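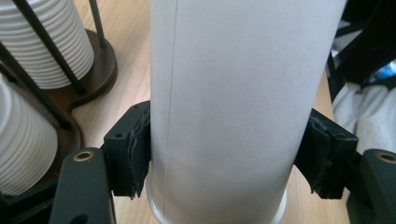
Visit report: Plurkum demonstration collection site, December

Plurkum opened its collection floor to outside groups for an afternoon in December. I went mainly to see how their written procedure for hand-held gripper work holds up on the bench. We are revising our own, and the section on wear parts has been argued over for too long. Shalini Kashyap, who looks after procedures there, led the tour. Tuấn Khổng ran the bench sessions.

The site has 13 benches on one floor. Each has a task card, a bin for rejected items and a paper log. The hand-held units are all of one pattern, known in-house as Hầu, and the recordings go into a review tool called Taneck. I was not shown the inside of Taneck beyond one screen, so there is little on it in this report.

The procedure

The document is short. It has seven sections and is printed and kept at the bench. Version numbers are written on the cover by hand, and I found two benches on an older version than the rest. Kashyap took both copies away and replaced them before we moved on.

Section 1 covers the state of the bench before a session. Items that belong to the task go in their start positions. Background items may stay, provided they are listed on the card. Plurkum does not want bare benches, and the rule says so plainly: a kitchen task should look like a kitchen. The only objects banned outright are glass, open liquids and anything carrying a person's name.

Section 2 deals with grip. For paper cups the wording is as follows: take the stack across its sides, one finger to each side, level, and close until the pads meet the paper and no further. A stack that shows a crease when put down goes in the reject bin and the demonstration is marked. Operators are told not to squeeze harder to save a slipping stack. They should lower it, let go and start again, and the slip stays in the record with a tag.

I asked how an operator judges "no further". Khổng said that it is done by feel and by watching the pad, and that new operators crush a good number of cups on the first morning. There is no force reading on the hand-held unit. I would have liked to see a go/no-go check here, such as a test cup with a known limit, and I said this in the feedback session.

Wear parts

This was the section I had come for. The soft pads on the finger faces are the part that goes first. On the cup task the unit had frayed pads on both fingers, with the fibres curling along the lower edge. Under the Plurkum rule this is not by itself a fault. A pad is changed when any of these applies:

the finger block shows through the contact face
the pad moves when pushed sideways with a thumb
loose fibre is found on a handled item
the two pads differ visibly in thickness

Fraying along an edge is written in the log and left alone. Pads are always changed in pairs, and the supplier, Nuvden, packs them that way. The screws in the finger blocks are checked at the same time with a driver kept at the bench, and both checks are initialled.

I have some doubt about the third point. Dark fibre on white paper is easy to see. On a dark cloth it would be missed, and the procedure does not ask for a wipe test. Kashyap agreed to look at this.

Logs and review

In the month before our visit the cup task produced 434 demonstrations, of which nearly 3 per cent were sent back. Most of those were for a start position that did not match the card. The cup stand was the usual cause, as it gets nudged when a stack is lifted past the rods and is then put back by eye. A taped outline on the bench is being tried.

Review is done by a second person, never the operator. The reviewer sees the recording and the log line together. I think this is the best part of the arrangement, and we should copy it. At our site the two are filed apart and the log is seldom read.

Points to take back

Adopt the four pad criteria, with a wipe test added for dark items.
Put the version number on the task card as well as on the procedure.
Move review to a second person, with the log line on screen.
Ask Nuvden for the pad data sheet, which Plurkum did not have to hand.

The session closed at half past four. Copies of the procedure can be had from Kashyap on request, and ours is in the shared folder - the sheet on battery handling is missing from it and will follow.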